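4 August 2024

Up too late again so this will be short. Rent went out, 426 left till the 16th, which is fine if I stop buying lunch. Made a pot of lentils. Burned the bottom of it, ate it anyway.

Elínborg called while I was on the bus, wants to know yes or no on the October trip. Said yes before I'd thought about it. So now it's me, her and Leonidas in one car for 8 hours. Must ask if the car has AC. Must also tell work!! Folke won't like it, he's already got two people out that week.

Knee still bad on stairs. Fine on the flat. Did the short loop by the canal before breakfast, slow, passed by a man with a stroller. Phone says 2,118 steps which can't be rigth, I was out for ages.
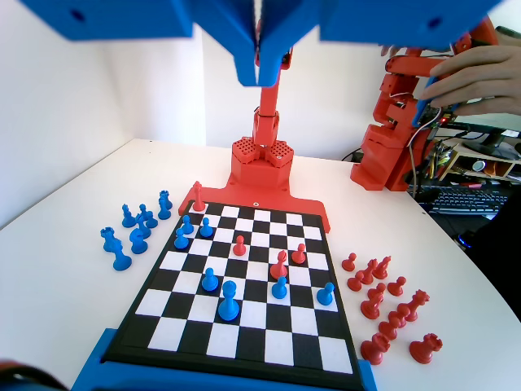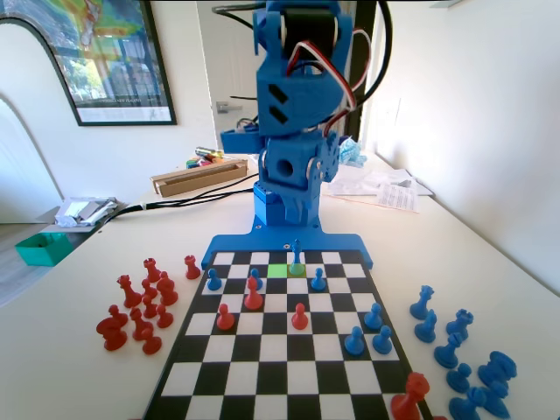
Chessboard on the white table, blue arm and red arm.

Dad's letter came. Four pages, mostly about the roof and the neighbor's plum tree, then one line at the end about the hospital, like it was nothing. Read that line a few times. Will call tomorrow, not tonight, I'd only get upset and he'd go quiet. Stellan thinks I should just drive up. Maybe he's right. He usually is and I usually find out a month later.

Gave Ilídio his ladder back finally. He'd forgotten I had it. Stood in his doorway talking about tomatoes till it got dark, his are splitting, mine haven't even turned. Too much water he says, or not enough, depends.

Library book due. Look behind the couch. Also need stamps, dish soap, a birthday card for E., somthing with no glitter on it.

Window open tonight, finally some air. Bed.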